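The Varau Letters

The Varau Letters is a family history book and a companion radio series about two sisters, separated as girls during the war, who wrote to each other for most of their lives. It was issued by Clovwood, a small press with a wonderful knack for finding true stories in private hands, and it remains the most loved title on its list. The book takes its name from the village where both sisters were born.

Background

The older sister stayed in Varau with her grandparents, while the younger was sent overseas with a group of other children. Their first letters are short and full of spelling mistakes, and they are a joy to read – one page is given over entirely to a quarrel about a goat. As the sisters grow up, the letters turn to marriages, lost relatives, recipes and the long wait for travel papers. They met again only 2 times, both in middle age.

The surviving collection runs to 1,271 letters and postcards. The printed book includes 503 of them, translated in full and set in order by date.
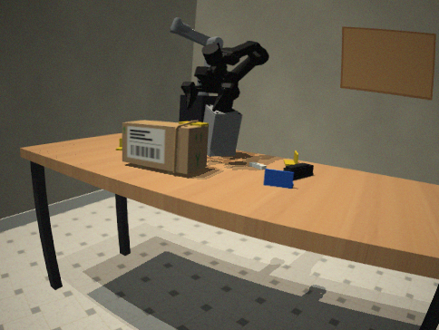 The path from family attic to printed page is a lively story in its own right. The younger sister's grandchildren kept the letters in bundles tied by year, and for a long time read them aloud only at holidays. When they at last agreed to share them, the originals traveled to the Mathur Reading Room, an archive for family papers. The book's opening chapter captures the thrill of that moment beautifully. Sorting began in March and took more than 2 years.

Radio series

Rimik, a listener-supported station, turned the letters into a series of evening readings. Two actresses read the sisters' parts, with old village songs between the letters. The goat quarrel got an episode of its own and is still the one listeners ask for most!

Later editions

A paperback with a new family tree and a fuller index came out in July 2025. It also restores several postcards left out of the first printing, among them the last one sent from Varau.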